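Two arms, one table, and a simulation before the real thing

October 14, 2018

I promised in the last post that I will write something when the simulated room is finished. It is finished enough. The walls have their scuffs, the floor has its blue tape, and I can stop moving the furniture and go back to the work, that means the two arms and the black part with its plate.

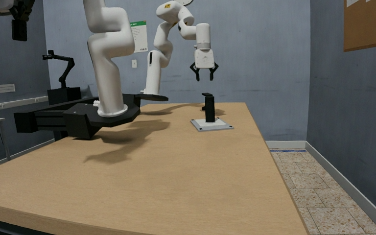
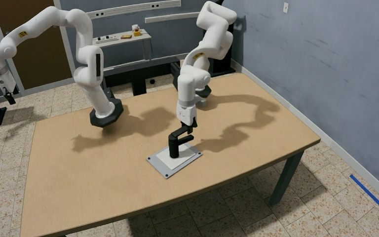
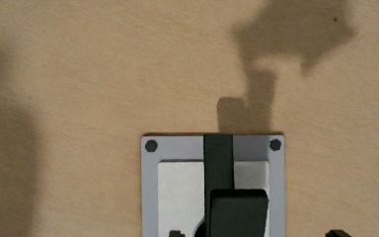 Renders from the simulator: the whole bench, the gripper at the part, and the plate from close.

For those who are new to this blog: Bartosz Górecki and I share a workshop in Irnelitz, and we are building a small assembly cell there in our evenings. We call it Trastia. I do the simulation and Bartosz does the wiring, and we both do the sweeping.

The most difficult thing until now was the contact. When the fingers close on the part, the solver must decide many times per second who is pushing whom. With my first settings the part was trembling as if it had a fever, and once it flew through the ceiling. I changed the time step to 2 milliseconds and made the friction a little higher, and now it stays in the fingers. I ran the same grasp 100 times during the night. It slipped in 3 of them, always when the approach was slightly turned. I don't know yet if this is a fault of my path or of the collision shape, which is more simple than the shape you see.

The shadows are softer than I wanted. Yen-ting Su wrote to me that I should use a bigger light and put it farther away, but this makes them even softer, so maybe I did not understand her well. The colour of the wood I am happy with. I spent one whole evening on the grain, and Urszula Pawlak, who knows timber much better than me, said only that it is "not offensive".

The next job is to let both arms move at the same time. For now they wait for each other very politely, and one cycle takes 20 seconds. I would like to try it on the real bench in December, if Bartosz has the new cables by then. If somebody has experience with planning for two arms in a shared space, please write in the comments, also if your advice is that I should start again.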